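Brother-in-law moved after a prison disturbance – how do we find out where he is?

Posted in: Prisons and Families
Posted by Kevin Lynch
2026-06-12

My wife's brother is serving a sentence at Grendstead. There was a disturbance there at the start of the week. The local news said two housing units were damaged by fire, that a number of men got over the inner fence, and that most of them were picked up the same night. The state has put out one short statement since then. It says that "some inmates" have been transferred to other facilities and gives no names.

He used to call every second evening. We have heard nothing since it happened. When my wife calls the main number she gets a recording about visits being suspended, and then it hangs up. The online locator still shows him at Grendstead, but a woman whose son is in the same unit told us the locator showed the same thing for him, and he had already called her from Kerklow.

He takes blood pressure tablets and he had nothing to do with any of it as far as we know. He has a parole hearing at the end of June and we don't know if that is still on.

What we want to know:

Who is supposed to tell the family if he has been moved or hurt?
How long does the locator take to catch up?
Does a transfer like this go on his record as discipline?
What happens to the hearing?

My wife is down as his emergency contact. We live four hours away so driving over to stand at the gate isn't a simple thing.

Noreen Ó Conaill
Member, 2367 posts

Sorry you are going through this. My husband was moved twice in the same way, once after a riot and once after a flood, so I can tell you how it went for us. Your state may do some of it differently.

Nobody called me either time. The rule where we were said next of kin had to be told in the case of death, serious injury or a hospital admission. A plain transfer didn't count. So the silence is hard, but it doesn't by itself mean he is hurt.

Stop calling the prison's main number. Call the department's central office in the state capital during business hours and ask for the classification or transfer section. Have his full name, date of birth and inmate number ready. Tell them your wife is the listed emergency contact and that she should be the one on the phone, as they may not speak to you. Ask two separate questions: "Is he in custody and accounted for?" and "Has he had any medical treatment outside the facility?" They will sometimes answer the first one even when they refuse to give a location for security reasons.

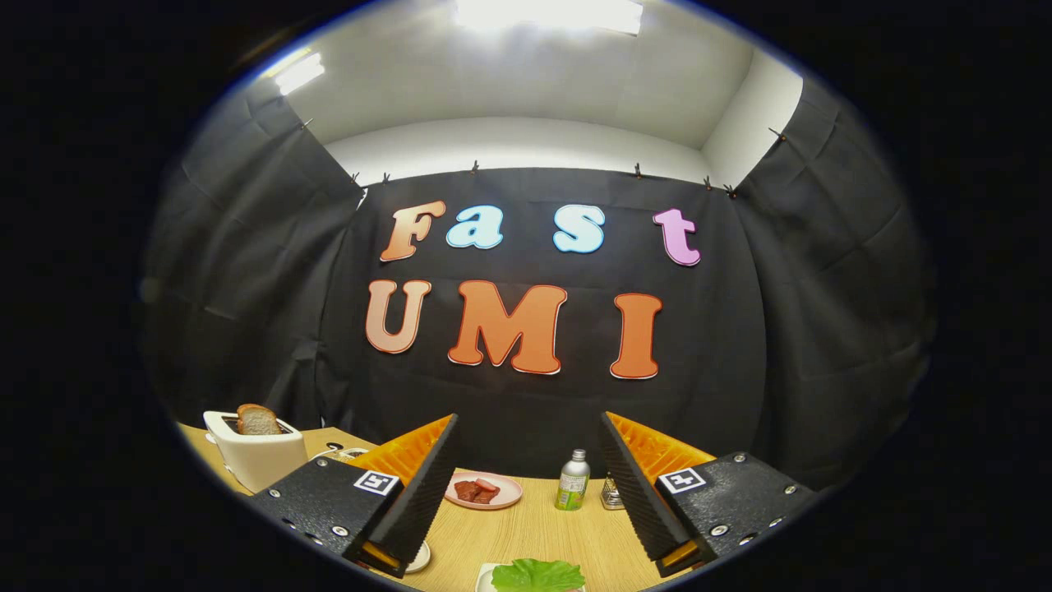 "Fast UMI" in foam letters on a black curtain.

On the locator, ours was eight days behind the first time and three days the second. It is normally updated when the receiving prison finishes intake, and if they take in a few busloads in one night then intake drags. Check it early in the morning. If his entry changes to "in transit" or disappears for a day, that usually means it is being worked on.

For the tablets, ask for the health services office, which is a different department in most states and picks up its own phone. They can't tell you much about him but they can take information from you. Give them the name of the medicine and the dose, and ask that it be passed to whichever facility has him. Follow it up with an email the same day so there is a date on it. His paper chart may not travel on the same bus as him. My husband's turned up 30 days later.

Don't send money or mail to Grendstead until you know. Money on the account normally follows him but mail gets returned or sits in a bin. His phone list may also have to be approved again at the new place, and that could be why he hasn't called. If your wife has a prepaid phone account, check whether it works with the phone company at Kerklow. It may be a different one.

Scanlon_R
Member, 31 posts

Call your state rep. They have a person for this. Worked for my cousin in one afternoon after two weeks of getting nowhere.

Also the TV people always get it wrong in the first days so don't go by what they say about who escaped. They had one man down as on the run and he was in the infirmary the whole time.

Radomir Petek
Member, 3006 posts

I did prisoner advice work for a long time, though I am not a lawyer. Noreen has covered the practical side well, so I will stick to the last two questions.

A transfer because a building can't be used is an administrative move. It should be recorded that way and it isn't a punishment. What can happen is that everyone from an affected unit is put in restricted housing while the investigation is going on. That looks and feels like discipline, but in most systems he would have to be given a written notice of a charge before it counts as one. When he does call, ask him whether he has been handed any paper. If he has, he should keep it, note the date he got it, and ask for a copy of the report. The time limit for asking for witnesses can be very short.

He should also not talk about what happened on the phone. The calls are recorded. Family members ask "what did you see?" because they are worried, and the answer ends up in a file. Keep it to his health, where he is and what he needs.

For the hearing, write to the parole board directly and don't wait for the prison to do it. One page is enough. Give his name and number, the hearing date, and the fact that he may have been moved after the disturbance. Ask them to confirm whether the hearing will go ahead, and where, or by video. If he had certificates or letters in his cell, assume they are lost for now and start getting copies from the people who issued them. A board will often allow a short postponement if the papers were destroyed, but he or his lawyer has to ask for it. A postponement can push him back by months in some places, so he should find out the next available date before he agrees to anything.

If the central office won't confirm he is accounted for after two working days, put the same request in writing to the ombudsman or inspector's office, if your state has one, and then do what the post before mine says and go to your representative. Keep a list of each call with the time and the name of the person you spoke to.

Kevin Lynch

Thank you all. My wife got through to the central office this morning on the fourth try. They said he is accounted for and has not been to a hospital. They would not say where he is. We have emailed the health office about the tablets and she is writing to the board tonight. I will post again when he calls.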